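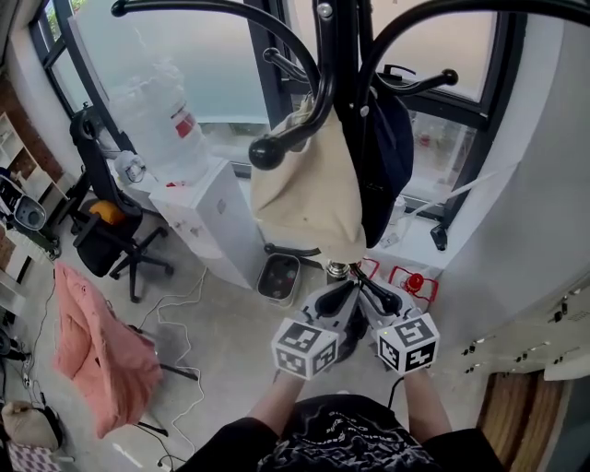
Where should a freestanding coat rack go in a shared office?

Against a wall or window, out of the walking line, with enough clearance on the open side for a person to take off a coat.

The placement matters more than the model. A freestanding rack is a vertical load on a small footprint, and most of the complaints about racks concern the footprint. Arnout Van Beek, who fits out small offices under the name Zandholm, specifies 700 mm of clear floor on the side people approach from. With less than that, users reach past the front hooks at an angle, and every garment they lift pulls the pole sideways before it comes free.

The common type is a metal pole with curved arms ending in round knobs, joined to its base by a collar. The collar is the part to inspect. It takes the bending load from everything above it, and if it is threaded it loosens a fraction each time someone turns the pole to get at a hook on the far side. Van Beek's maintenance sheet calls for a check by hand every July, when the rack is carrying the least. Grip the pole at chest height and rock it. If the movement is in the collar, tighten it. If the movement is in the base, check the floor first. Polished concrete is rarely flat over the span of a base, and a felt pad under one leg usually corrects it.

Load distribution is the second point. Bags are heavier than coats and have a smaller volume, so they tend to end up wherever there is a gap. A tote with a laptop and a charger in it can exceed the weight of a winter coat, and long straps put the mass well below the hook, where it swings. Zandholm advises hanging bags on opposite sides of the pole and on the lower arms if there are two levels. Hats and caps can take the upper hooks, where their weight has little effect.

The knob diameter also affects use. A large ball spreads the load across the inside of a collar and leaves no point in the fabric. It is less suited to hanging loops, which may be too narrow to pass over it. The Drollura catalog lists a small knob for loops and a large one for garments without them. Mixed racks are available from Cikitz at a higher price.

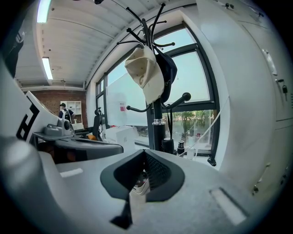

Photography: Adugna

Caps are a separate case. A cap hung by its back opening stays put on a curved hook but will shift when the one behind it is removed. Hung over the tip, it keeps its shape better and is easier to lift off with one hand. Two to a hook is workable. Past that, the rack is being used as storage, and the items that nobody wears daily should move to a locker or a shelf.

Windows are acceptable as a backdrop, with reservations. Direct sun fades dark cotton, and a rack at the glass stands in the way of anyone operating a blind or a catch. The floor by a window also attracts cartons, whiteboards and other things leaned up for the time being. Van Beek recommends keeping the base clear on all sides so the floor can be swept without moving the rack.

Capacity is best worked out per person. In an office of five, a rack with two levels of arms covers coats and one bag each through the winter. A Zandholm client with 148 staff tried freestanding racks at every desk cluster and replaced them with wall rails after one season. Rails need fixings and a wall that will hold them. Brick will, given the right plugs. Glass partitions will not, and there the pole remains the practical choice.

We use cookies to remember your preferences and measure traffic. Accept all | Manage settings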